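3.2 Storage conditions and handling of fruit

Pears were obtained from the Gralstead packing house in September and sorted by hand on arrival. Fruit with stem punctures, bruising or visible scald was removed. The remaining 1583 pears were assigned at random to open or lidded storage and held at the same temperature for 40 days. Relative humidity in the store was kept at 80 percent with the Endent humidifier described in Section 2.

Weight loss was measured on the same fruit at each sampling date. Firmness was measured on separate fruit, as the probe breaks the skin. Two readings were taken per pear on opposite sides of the widest part, and the mean was used in all later analysis. Readings from fruit with internal browning were kept in the data set but flagged.

Horrocks and Penrose graded skin color independently against the Bruvstead chart. Where their grades differed by more than one step, Mathias graded the fruit again and her value was used. This was needed for 11 pears, most of them from the lidded treatment. Grading was done under diffuse light on a pale background, which reduces the color cast that darker benches throw onto the lower half of the fruit.

Container type is often left out of reports on small-scale storage. Segura and Tindall found in the Gudeta trial that woven sides let moist air leave more quickly than solid ones, and that fruit in contact with a coarse weave may show shallow marks after long holding. We therefore recorded container type for every lot and treated it as a blocking factor. Lots moved from one container to another during storage were excluded from the weight loss model. 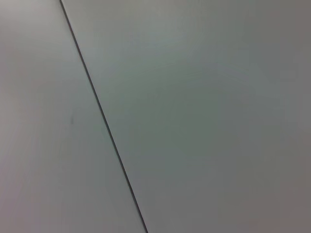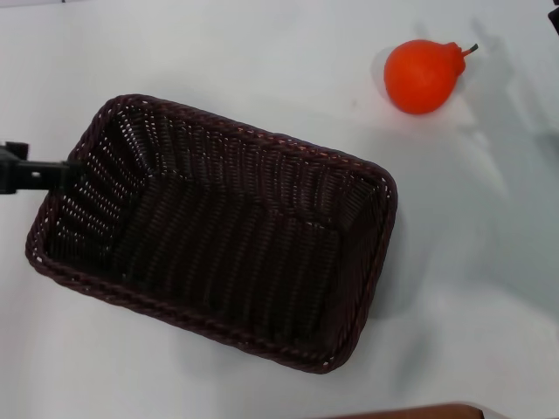 Figure 3. Pale gray surfaces meeting at a straight, dark seam (first panel); pear and dark woven basket on a white tabletop (second panel).

3.3 Statistical analysis

Weight loss was fitted with a linear mixed model, with treatment and storage time as fixed effects and lot as a random effect. Color grades were analyzed by ordinal regression.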